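Rules written for a room I have never seen

I've been sent another protocol. It's the third this year, it comes from a project called Edinora, and it has a title page, a version number and a paragraph thanking everyone for their commitment to quality. I read it with a pencil in my hand, which is how I read all of them, and by the second page I had stopped underlining and started arguing in the margin.

The subject is demonstrations with hand-held grippers: a person works with a gripper in each hand, the cameras record what the tools do, and later somebody hopes a robot will learn from it. The protocol has 47 rules covering this. I don't object to rules. I've spent enough years around industrial cells to know what a place looks like without them. My complaint is about where these ones come from and what they assume.

Take the section on the workspace. "The background shall be neutral and free of household clutter." Whoever wrote that had a lab bench in mind, with a gray wall behind it and a door that locks. Now go and look at where a lot of this work gets done. It gets done in rooms with a sofa and a television and a mop, with a bed through the next doorway. 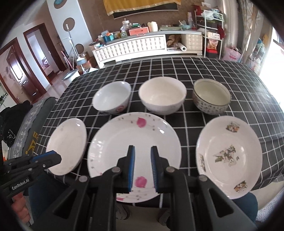
I can't see why a neutral background should be a rule at all. If the whole point of recording outside the lab is to get away from the lab, then a document that tells people to rebuild the lab at home has lost track of its own purpose. What I'd accept is a rule about the surface you're working on. Say what it must be covered with, say that it must lie flat, say that nothing goes on it except the objects in the task. A person can check that in a few seconds. "Neutral" can't be checked by anybody, so it gets ticked every time.

That's my test for a rule, by the way, and I've used it since long before anyone asked me to look at tableware. Can the person doing the work tell, while standing there, whether they're following it? If they need to phone the author, it's a wish.

By that test I make it 11 rules out of the 47 that survive. I know that sounds harsh. Let me give the other side some credit first.

The rule on starting position is good. Jaws open, both tools in view, hold still, then begin. It's short and it says what to do with your hands. I'd put it on page one instead of page nine, where it sits between a note on file storage and a reminder to drink water.

The rule on crockery is half good. It asks for a mix of shapes and patterns, and I agree with that completely. A matching set of plain white plates teaches you about one plain white plate. Deep bowls, shallow dishes, things with a print on the rim, something oval – that's a set worth bothering with. But then it goes on to say that items should be "representative of the target market", and there we are again with somebody standing over a pile of plates, trying to guess what a stranger meant.

The rule on light is bad. It says to avoid glare. Glazed ceramics have glare! You can draw a curtain and you can move a lamp, and after that a shiny plate is going to shine. A useful version would say which direction to face relative to the window, and would say when to give up and wait for a different time of day. I have seen people lose most of an afternoon trying to obey "avoid glare" with a white plate.

And then the safety section, which I read twice, since I expected it to be the strong part. It's mostly borrowed. You can tell because it talks about emergency stops and guarded zones, and a hand-held gripper has a person on the end of it. The person is the emergency stop. The things that do go wrong with this kind of work are dull: a plate goes over the edge of the table, a cloth gets tugged and everything on it travels, a wrist gets sore because the session was too long. On breakages there's one line. On wrists there's nothing. I've written to ask for both and I'm told it will be considered for the August revision.

I went back to an older document to see if I was being unfair. The Dovton guidelines, if you ever came across them, ran to four pages and were ugly to look at. No title page. But the people who wrote them had plainly stood at a table for a while. They tell you what to do when you fumble (carry on, don't hide it, mark the recording afterward). They tell you how close two tools may come to the same dish. They tell you to put a cracked bowl aside before you start. I'd still hand Dovton to a beginner before I'd hand them anything newer, and that bothers me a bit, as the tools have changed and the advice ought to have kept up.

Two hands on one plate is the case where I'd most like better guidance. One tool at each side of a big round rim is a perfectly ordinary way to go at it, and every protocol I own treats it as an exotic extra. Which side closes first? Do you lift level or tip it? Edinora says "coordinate both end effectors appropriately." That word "appropriately" is doing nearly all the work in the document, and I counted it only until I got annoyed.
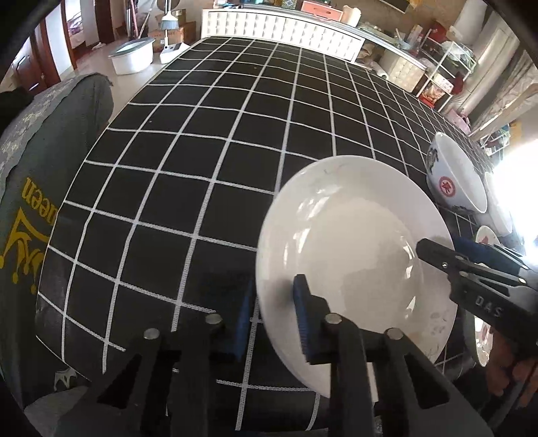 What I would keep, and what I sent back

I promised the people at Edinora something more useful than pencil marks, so I sent them two lists. The first is what to keep. The starting position. The mixed crockery, minus the line about markets. The instruction to check that the tools open and close fully before each session. The ban on editing out failed grasps, which is the best sentence in the thing and deserves bold type.

The second list is longer. Drop the neutral background. Replace "avoid glare" with instructions about windows. Put a time limit on sessions and make it a number. Write a proper page on two-handed work, and have it written by someone who has done it that week. Say plainly what happens to a person's record if they break a dish, because people will work stiffly and carefully in a way no robot should copy if they think it's coming out of their pay.

I also asked them who had tried the protocol before it went out. The answer was that it had been "reviewed by partners", Erketstead among them. Reviewed, fine. I meant tried. Print it, give it to a person who has never met you, leave them with a table and some bowls, and watch where they stop reading. I've asked for that in every round of comments I've ever sent, to anyone, and I have yet to get a set of notes back from it.

They have replied to say the rule numbering will change in the next version, so my comments may need to be resubmitted against the new numbers. I've kept the pencil copy.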